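Lab 2: Setting Up the Wrist View and Closing on a Long Part

This exercise follows Lab 1 and assumes the simulator already starts on your account. Work in pairs.

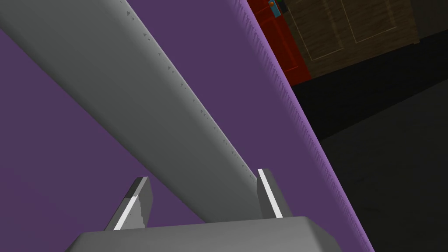

Open the Skelton project and load your saved pose from Lab 1. Switch the view to the wrist camera. Both fingers should be visible at the bottom of the window before you send any motion command.

1. Set the gripper to fully open.
2. Jog the arm until the part lies between the fingers. Use small steps and change one axis at a time.
3. Check clearance on each side. If one finger is closer, rotate the wrist until the gaps match.
4. Lower the gripper along its own axis, then close at the default speed.
5. Lift straight up and hold for 16 seconds of simulated time.

If the part swings during the hold, the grasp is too far from its center of mass. Open, move along the length of the part, and repeat from step 3.

A long part can hide most of the room in this view. Use the overhead view to check for collisions with furniture before the lift.

Log all joint values at the moment of closing. Name the file with your pair number and put it in the Harju folder. Pairs who need the Drunus gripper model reloaded should ask Zainab Bashir before 2 p.m.

Lab 3 uses the same file, so keep a copy.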